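Intro to Service Robotics, Unit 4 Handout
Notes from the Demonstration Visit
September 19, 2025

Thank you all for being such good company on the visit, and special thanks to Poonam Bansal and her team at Maltero, who gave us most of an afternoon and answered far more questions than they had planned for. I promised I would type up my notes for those who were standing at the back (it was a tight room for 20 of us!), so here they are, with a few things added from the reading.

The task for the day was curtains and windows. It sounds like small stuff, I know, but household robots get asked to do it constantly, and Khôi Lương told us his group had been on it since August. Cloth folds, slides and bunches up, so the planner can't lean on a fixed shape the way it can with a cup or a box.
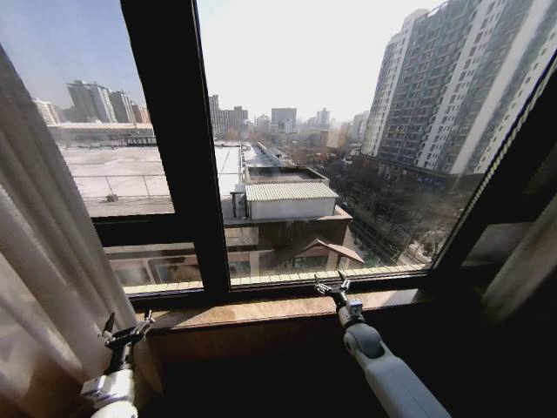
Fig. 1. Both arms at the sill, with the sheer curtain to the left.

Remember what we said in Unit 3 about backlight. A camera pointed at a bright sky has to choose between a good view outdoors and a good view of the wall under the sill, and the wall usually loses. Khôi suggested looking at the darkest part of any picture first and asking yourself whether you could find an edge there. If you can't, please don't expect the software to do much better.

Annatjie Mthembu then talked us through reaching for fabric, and I thought this was the best part of the day. Her advice was to go for the border of the cloth, where there is a line to aim at, and to come in slowly enough that the fingers don't push it away.

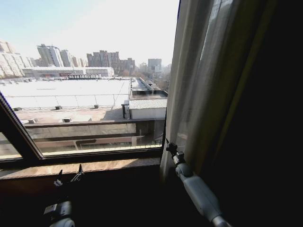 Fig. 2. Right gripper at the edge of the sheer curtain. Compare with the left arm's position.

Several of you asked what the other arm is for while one is working. Bianka Kun's answer was that you plan for both arms every time, even if one only has to stay out of the way, and we'll come back to that when we do collision checking.

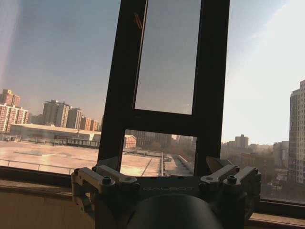 Grippers are our topic for the next two weeks, so please read chapter 7 before we meet. The main idea is the linkage, a set of bars and joints that turns the motion of a motor into the motion of the fingers. Sketch one for yourself before you read, even badly, and mark every place where you think something pivots. The GALBOT gripper is a nice one to practice on, with its levers arranged nearly as a mirror image on the two sides of the mounting plate, so you can draw one half carefully and flip it. Then try to work out which joints have to move together for the fingers to stay parallel.

For next time: one page on a household task that involves cloth, and your linkage sketch. Jyoti Bhatt has the sign-up sheet for the lab benches.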